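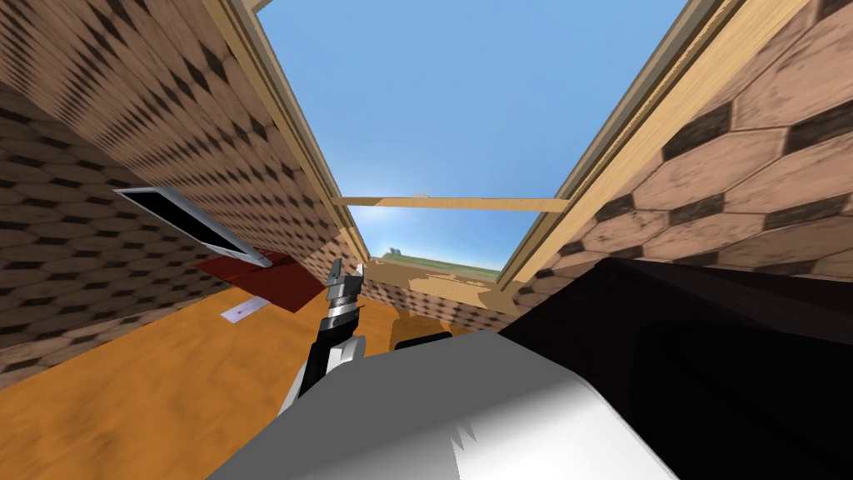
A reply from the Vilusstead bindery, received this morning, states that their wheat starch paste is now made at one part starch to 4 of water, and that they no longer sieve it while it is warm. Their reasons are not given. Our own practice remains to sieve twice, the second time after the paste has stood overnight.

Workshop notebook, paste and lining papers
February 28, 2024

Work continued on the Clolis account books. The spine linings of the second volume were released with a methylcellulose poultice, left on for 50 minutes under polyester film. The old animal glue came away cleanly at the head but remained hard at the tail, where a later repair had been made with a different adhesive. A second application is needed there. The sewing is sound and will be kept.

The first volume was taken out of the press. The new lining of Yau tissue has adhered evenly, apart from a small lifted area beside the third sewing support. This was laid down again with a fine brush and returned to light weight between blotters. The boards still show a slight outward warp.

Two batches of paste were compared on offcuts. Batch A, cooked slowly in the double pan, spread well and gave a flexible join. Batch B, cooked quickly, was lumpy and has been discarded. The pan should be soaked directly after use – it was found this morning with a dried skin on the base.
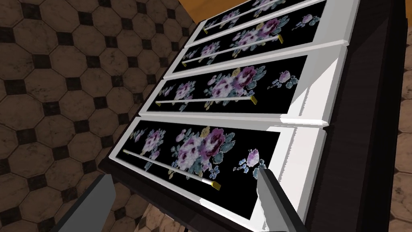 A colleague's note in the margin of the last entry asks whether the Dirkix board could be used for the replacement covers, as it is lighter than the present stock and cuts with less effort. The objection is grain direction. The sheets supplied to us run short grain at the size required, and a cover cut from them would pull against the lining.

Leaf count for the second volume, checked against the register: 109, including the blank at the end. Folio 12 has a tear at the fore-edge, to be mended before resewing of the first gathering.

Stock: blotter is sufficient until April. Linen thread is low. Just over 800 grams of wheat starch remain in the sealed tub.

To do: second poultice at the tail of volume two; fresh paste, batch A method; relabel the brush jars.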